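4.3 Tuning the grasp planner for soft, cluttered items

Now for the fun part! Once Fuven is reading frames from both wrist cameras, you can teach the planner to pick a target out of a messy pile.

1. Open Mostari and load your session folder. Allow 30 seconds for the frames to index.
2. Set Candidate Limit to 50. Higher values work, but the preview gets sluggish.
3. Tick Mask Own Fingers, then colour-match the finger pads with the eyedropper.
4. Press Replay and watch the candidates appear – it's a great feeling the first time.

Note: Mask Own Fingers must be set separately for the left and right streams.

Caution: Stop the arm controller before changing the mask. A live arm will act on the new candidates straight away.
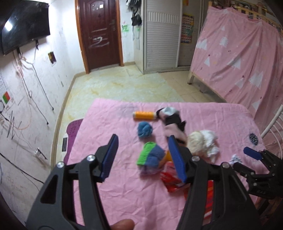
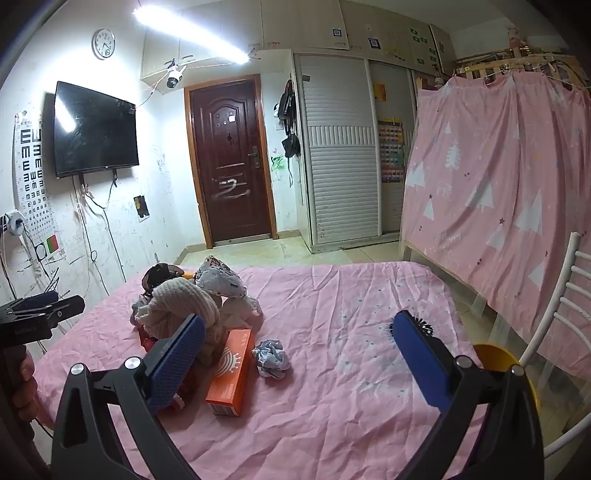

Mostari ranks candidates by edge contrast, so a bold colour can win over an item that's easier to reach. You can shift that balance with the Reach Weight slider, which starts at 7. Blue pads need a bit of extra care when there's blue fabric on the bed, like the balled-up sock in the first frame – keep the eyedropper tolerance low or the sock will be masked out too. If candidates still vanish, clear the mask and repeat step 3.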